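Setting up the Zulto cell for messy bin picking

Notes by Thaís Lins, Caldeira workshop

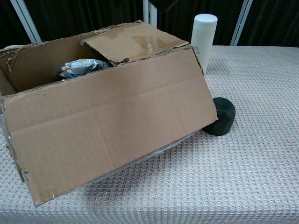 The Zulto is a small pick-and-place cell: one arm, one suction head, one depth camera on a mast, and a controller that fits under the bench. I look after ours, and I still get a kick out of the moment it finds a part in a heap and lifts it on the first try! Most people set theirs up with a clean plastic tote and a tidy row of blocks, and then wonder why it falls over the first time somebody hands it real packaging. I like to go the other way and tune it on the hard stuff. An old cardboard box with its front flap folded down over the face, tape that catches the light, and a crumpled foil bag sitting in the shadow between the walls will teach you more about your settings in an afternoon than a month of blocks. Add a tall white bottle next to it and you have a pretty complete set of headaches.

What you need

The Zulto arm with the stock suction head
The depth camera and its mast bracket
Two spare suction cups (the soft ones, with the bellows)
A 5 mm hex key
A textured cloth or mat for the table
A dark backdrop
Some ugly boxes and bags

Step 1. Get the table right

Lay the cloth flat and smooth it toward the corners. A fine woven pattern is great, as the depth camera has something to hold on to everywhere in view. On a bare glossy top ours used to report little craters that weren't there. A wrinkle at the front edge does no harm, but keep the area where parts get put down as flat as you can.

Hang the backdrop behind the table and let it reach past both sides of the camera's view. Black works well. If your frame posts stand in front of it, pale metal against dark cloth, mask them out in the workspace settings or the arm will sooner or later treat one as an object. Ask me how I know.

Step 2. Set the camera height

Loosen the mast bracket with the hex key and slide the camera until the readout says 682 mm from the lens to the cloth. Tighten, then check it again, because the bracket likes to creep down as you turn the last half turn. Run the plane check from the controller menu. You want one even color over the whole cloth. If one side fades into another color, the mast is leaning - shim the foot and run it again.

Step 3. Teach it the box

Place your box at an angle to the table edge. I know it's tempting to square it up! Don't. The Zulto looks for the rim first, and if you only ever show it straight boxes it gets lazy about corners.

Open the region editor and draw the pick region inside the walls. Now look at the flaps. A flap that hangs out over the front makes a big, flat, inviting surface, and a suction head loves a flat surface. Mark it as a keep-out zone, and do the same with any flap that leans up at the back. Leave a finger's width between the zone and the inside of the wall.

Step 4. Tame the shiny things

Foil and packing tape both throw glare back at the camera, which shows up as holes in the depth map. Start with exposure at 28 and look at the live map with the bag in place. Plenty of holes? Go down in small steps until the wrinkles start to fill in. If the inside of the box goes too dark before that happens, bring the overhead light a bit further forward and try again.

Then turn on Fill Small Gaps, but leave Fill Large Gaps off. The large one will happily invent a smooth lid over the whole opening, and the head will stop in midair and suck at nothing.

Step 5. Fit the soft cup and set the vacuum

Swap the stock cup for a bellows cup. Push it on until the collar seats, give it a quarter turn, and tug. For foil bags I run the grip threshold at 87. Lower than that and it carries bags it doesn't really have hold of; higher and it gives up on perfectly good picks.

Step 6. Run slow

Set the speed to its lowest step and let it try five picks from the box, moving the bag a little between tries. Keep your hand near the stop button. Watch the elbow, too: it swings wide on the way out, and anything tall beside the box is in its path. If it passes too close to a bottle, raise the exit height before you touch anything else.

Looking after it

Wipe the camera window with a dry lens cloth every morning. Cardboard sheds a surprising amount of dust, and frayed edges are the worst for it. The Deseo filter on the vacuum line clogs with the same fluff, so pull it out and tap it clean whenever the pump starts to sound strained. I replaced ours in June and the pickup got snappier right away.

Save your settings under a new name before you experiment. Mine is called Sestarness, after the shelf it came from, and I go back to it all the time.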